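# Cutlery caddy

A **cutlery caddy** is an open container, divided into compartments, in which forks, knives and spoons are stored or carried to the table. It is used in homes, canteens and small restaurants. In some regions the same object is called a flatware holder or a silverware caddy, even when no silver is present.

## History

Before the caddy, cutlery was kept in a drawer or in a knife box. The knife box was a piece of furniture with a sloping lid, and it stood on the sideboard of wealthy houses. Poorer families used a wall box near the stove, where spoons and forks lay together.

The open caddy became common together with self-service eating. At Dronbridge, the workers' canteen served 200 meals in one sitting, and the guests took their own cutlery at the end of the counter. The joiner Tănase made for this canteen a long box with a handle, and copies were soon sold at the November market in Roltley. These early boxes were heavy and could not be washed in hot water, because the glue became soft.

## Form and materials

Most caddies are of two kinds. The upright kind holds the cutlery standing, with the handles up or down, and takes little place. The flat kind is long and low, and the pieces lie in it or lean against the rim. Three or four compartments are usual. Metal, wood, plastic and woven cane are all found.

Labels are an old custom in canteens. They may carry a full word, a small drawing, or only one capital letter, such as K for knives.
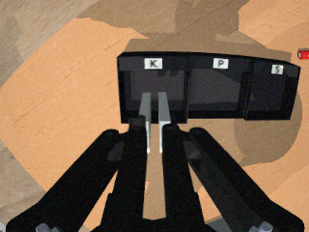 On the question of labels, Dilani Paul wrote that a letter helps only the person who already knows the language of the house, and that a drawing of a spoon is understood by every guest. Emlyn Bowen did not agree. In his view, drawings wear away faster than letters, and after one winter of washing a fork and a spoon look the same.

## Use

In a canteen the caddy is normally placed after the plates and before the drinks, so that the guest has still one hand free. Some kitchens put it at the very end of the line — this is slower, but fewer pieces are taken and returned unused.

The direction of the handles is a matter of hygiene. Handles up is preferred for shared use, as the guest then touches only the handle. Knives are sometimes placed with the blade down also at home, mainly where there are children.

## Care

A caddy should be emptied before washing and dried completely. Crumbs and water collect in the corners, and wooden models can swell. The Serkis pattern, with a loose bottom that lifts out, was made to solve this problem, but the bottom was often lost.

## See also

- Knife box
- Sideboard
- Table setting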